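Open Day at the Robot Laboratory, Herkcombe

Home | Visits | Galleries | Contact

Posted on May 8, 2023

Our club went to Herkcombe to see the open day of the robot laboratory. We had 17 places on the list and all of them were taken in the first evening. I would like to thank the people of the laboratory, who received us very kindly and had patience with our many questions.

The visit started with a short talk in the seminar room. We learned that the group works together with two partners, Dromitz and Bisgaard, and that the task for this year is called simply "the drawer". A robot arm has to work with a small white cabinet which has one drawer with a round knob. For a person this is nothing, my daughter could do it when she was one year old. For the arm it is a serious exercise, and the speaker told us that they have made 110 trials of it since the winter.

Many of us asked about the black and white squares which are fixed on the parts. They are markers, and the computer can use them to find where each thing stands. When the cabinet is moved a little, the program does not need to be written again. I found this the most interesting part of the talk, although the slide with the mathematics was too fast for me.

After the talk we were divided into 2 groups. One went first to the demonstration and the other to the workshop, where the printed parts are made. Each demonstration took 50 minutes with the questions included. The coffee afterwards was good and there was also plum cake.

I did not take pictures in the seminar room because the light was weak. If you click on a picture it will open in a larger size.

The demonstration
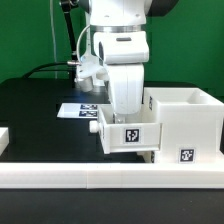 The arm over the cabinet, with its fingers in the open drawer.

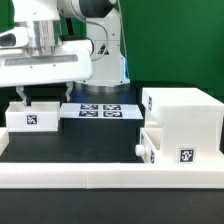 The gripper with its fingers open, between the white bin and the low platform with four markers. The cabinet with the knob is on the right side.
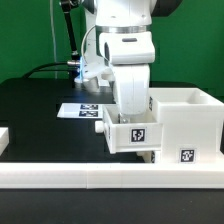 At the drawer, with the blue light on the bracket beside the arm.

Next visit

In June we will go to Sultton, where there is a small museum of old machine tools. The train is the same as last year and we meet in the station hall under the clock. Please write to the club address if you want to come, and tell us also if you need a vegetarian lunch. Members who still have a visitor badge from Herkcombe are asked to bring it with them, so that we can send all the badges back in one envelope.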